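Womlow Robotics Club: Recording a Sorting Task
Posted 27 January 2024

These steps cover one recording session for the cutlery sorting task. Read the tracker setup page first.

1. Fasten a strap on each wrist with the marker tag facing out. The tag labeled R1 goes on the right.
2. Seat the tracker module on its bracket and tighten the screw knob by hand. Run the cable toward the elbow and leave enough slack for a full reach.
3. Stand three baskets in a row: knives, forks, spoons. Put the mixed pile to the left.
4. Start the recorder at 30 frames per second and hold both hands still until the light turns green.
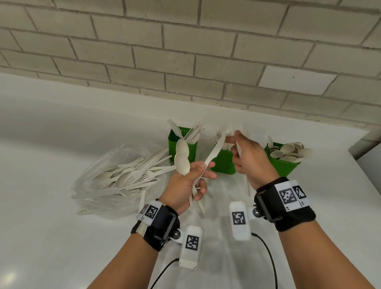 Pick up a few pieces at a time and place them by type. Keep the markers turned toward the head camera when you can. If a sleeve slides over a tag, stop and discard the take.

Limit each take to 200 seconds. Longer files fail to upload from the Rekia laptop. Name the file with your team, the task and the take number, for example fola_cutlery_173.

After the last take, run the check script. It lists any stretch where a marker was lost for more than 30 frames. Takes on that list go in the "redo" folder. The September set has 3960 clips and uses the old file names; do not mix the two.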